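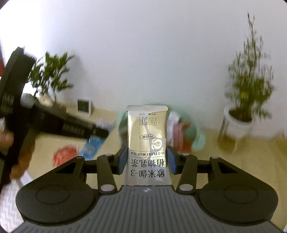 I moved to Skustura nine years ago, and the first thing I learned to read in English was the supermarket shelf. I read it slowly, as I read everything then, with the dictionary in my pocket. For this reason I have an opinion about unit prices, and I will try to defend it.

The law in my old country was strict. Every shelf label had to show the price for 100 grams, in numbers as big as the price itself. My neighbours in Skustura find this funny when I tell it. They say a grown person can divide. It is true, I can divide. But I don't want to divide in front of the coffee with a child pulling on my coat.

At Jollitz, where I do my shopping, some labels give the price per 100 grams, some per kilogram, and the small single portions give nothing. So last September I took a pencil and compared one kind of instant coffee. In the big jar it was $4.45 for 100 grams. In single portions, the same coffee from the same maker came to $7.20. The colour of the packet was nicer, I admit.

I am not against small packets. When I lived alone in one room on Albers Street I bought them every week, and a big jar would have become a brick before I finished it. A person who is paid on Friday and has little left by Wednesday also buys small. This is exactly my point. The people who buy small pay the most, and they are given the least information.

The shops answer that new labels cost money. I believe them. But they change the labels every time a price goes up, and I have never heard that this was too expensive.

My proposal is modest. One unit for each kind of food, on every label, in print that my mother could read without her glasses. I wrote this to the head office of Jollitz in spring and received a polite letter with a voucher inside. I used the voucher for rice, the five-kilogram bag.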